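# Who learned to line the bin?

The student robotics club where I help out has spent most of a semester on one household job: getting a two-armed machine to put a garbage bag in a wastebasket. I have sat through enough of these sessions to have opinions, and the club has asked me, possibly unwisely, to write them down.
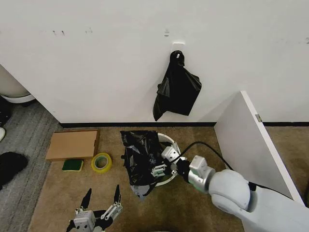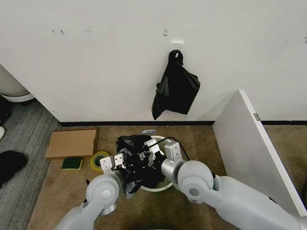 My complaint is with the word "learn." The flyer for the October open house says the robot "learns everyday chores." Ritva Peltonen, who wrote it, tells me that parents like the phrase. I'm sure they do. But what I watched was students learning, with the robot as a very expensive pencil. They logged 395 attempts. They argued about what counts as a finished bag. Is it in if one side has slumped below the rim? Zihan Feng said no, Vaughan Tamihana said his own kitchen would fail that test, and the argument ate a whole evening. It was the best evening of the term.

Then came the score. By the rule they settled on, 54 attempts were good. The draft poster called this "a promising success rate." Promising to whom? My nephew can line a bin while talking on the phone, and he gets no poster.

I don't say this to be mean about the kids. A plastic bag is a nasty object. It has no fixed shape, it clings to itself, and it hides its own opening. Picking it for a first project took nerve, and I'd sooner see them fail at it than stack blocks for a ribbon. What bothers me is the pressure to dress the thing up. The regional contest gives two pages for results and wants "impact on society" on one of them. So Ho-yin Tse, who can explain exactly why a grip slips, spent a weekend writing about the future of elder care.

I asked him if he believed it. He said he believed the part about the grip.

Print that part. Put the failures on the poster, sorted by kind, and let the judges squint at them. If the contest has no box for that, I'd question the contest before I questioned the club.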